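How Orienteering Works

Orienteering is a race in which each runner finds the way with a map and a compass. The course is a list of points called controls. Each control has an orange and white flag and a number. Runners must visit the controls in order.

The map is drawn to scale. On a scale of 1 to 3000, one inch on paper equals 3000 inches on the ground. Brown lines, called contours, join places of equal height. Lines drawn close together show a steep slope.

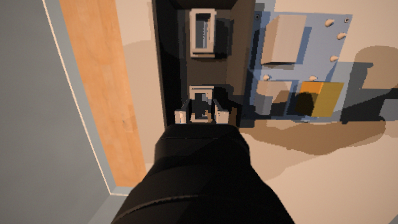
The compass needle points to magnetic north. To set the map, lay it flat and turn it until its north lines match the needle. A wall on the left side of the map is now on the left side of the runner.

The junior course at Butwood has 7 controls and is open to runners under 12. A time limit of 60 minutes applies. The control codes have three digits. If the list says 489, a flag marked 488 is the wrong flag, even if it is close by.

The shortest route may be slow. A path around a hill is longer than a straight line over it, but it needs less climbing. Kazimiera Stępień, who plans the course, sets at least one leg where runners must choose.
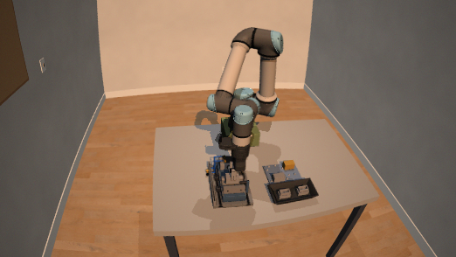 A robot arm with six joints, reaching down toward a table.

All runners must report to the finish, including those who stop early. The organizers use this record to check that no one is still in the woods.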